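Manipulation Team: June Bench Report

Work since the last newsletter has been on the two-arm handover task. The left arm picks an item from the bench, presents it to the right arm, and the right arm places it in a target area. The club has run single-arm pick and place for two semesters and the software for that is stable. The handover is harder because two grippers have to agree on the position of the same object, and because the object is hidden from one wrist camera or the other for much of the move.

Test items are long, thin household and electronics parts in hard plastic shells. These were chosen over foam blocks, which we used last year. Foam forgives a bad grasp by compressing, and the success rates we reported with it did not carry over to anything rigid. A smooth casing with rounded corners turns in the fingers if the grasp is off center by more than a few millimeters, and the policy has to either prevent the turn or notice it.

Data collection

Demonstrations are recorded by teleoperation. One operator drives both arms with a pair of leader arms and a second person resets the bench between episodes. The target for the semester was 3,000 episodes across all items and we reached it in the first week of June. Episodes in which the item was dropped are kept and labeled separately. They are not used for training at present, but they are used to tune the slip detector.

Joint positions, gripper opening and motor current are logged along with the wrist video. Early recordings had a timing offset between the video and the joint log that grew over the length of a session. The cause was a clock on the logging computer that was not being synced. Any episode recorded before the fix has been realigned using the gripper closing event as a marker. If you have a local copy of the early data, delete it and pull the new one from the Plotel share.

Grasp approach

The current policy closes on the long sides of the item and lifts it close to vertical before the transfer. Lying flat, the item gives the receiving gripper very little clearance above the bench. Held upright, it offers a free end, and the second arm can come in from the side without crossing over the first. The cost is a longer lever arm. A small rotation at the fingers becomes a large displacement at the tip, and most failed transfers are now of this kind. 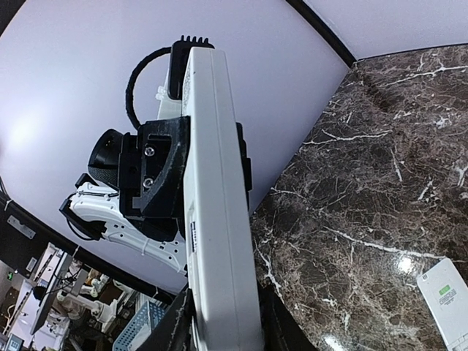 Two changes have helped. The first is a short pause after the lift, during which the holding arm does not move and the receiving arm refines its estimate of where the item is. The pause adds 2 seconds to the cycle. The second is a lower closing speed on the receiving gripper, with the final force reached in steps. Before this change the receiving fingers would often strike the item on one side first and push it out of line before the other side made contact.

The release is still triggered by motor current on the receiving side. This works for heavier items. For light ones the change in current is close to the noise level, and the holding gripper sometimes stays closed while the other arm starts to pull away. Celeste Gaete is testing a release rule that also uses the small position error that appears in both arms once they share the load. First results on the bench are good but cover only 4 items, and we will not report a rate until the full set has been run.

Background and lighting

The bench surface remains a known problem for the vision side. A polished surface with a strong pattern produces edges that the segmentation model takes for object boundaries, and reflections from the overhead lights move as the wrist moves. We considered covering it with a plain mat. The decision was to leave it uncovered for half of the recording sessions, so that the training set includes the difficult case. Models trained only on the plain mat lost nearly all of their accuracy when it was taken away.

White items against pale panels are the other weak point. The fix here is exposure. Auto exposure has been turned off on all wrist cameras, and the fixed value is stored in the Karken configuration file. Please do not change it per session. If the room lighting is different, note it in the session log and record as usual.

Cabling

We lost several sessions to intermittent encoder faults, traced to strain on the connectors near the wrist. When routing a cable along a link, leave enough slack for the full range of the joint, tie it down on the link itself and never across a joint, and move the arm through its limits by hand with the power off before starting a session. Trim the ends of the ties. Replacement leads are in the drawer marked Godoy, and the last person to take one should add it to the order list.

Next steps

The demonstration for the department is planned for the end of the term. It will use 5 items from the test set, presented in any order, with no operator input after the start command. The Trendley rules for the fall competition have also been posted, and the handover event now allows the item to start at any angle on the bench. Our data contains tilted starts, but they are a small share of the total. Recording over the next weeks will concentrate on these.

Operators are needed for afternoon sessions. New operators must complete the bench safety sheet and one supervised hour on the leader arms before recording. Sign up on the team page and list the hours you are free. Sessions start at 2 p.m. and the bench should be clear by 5.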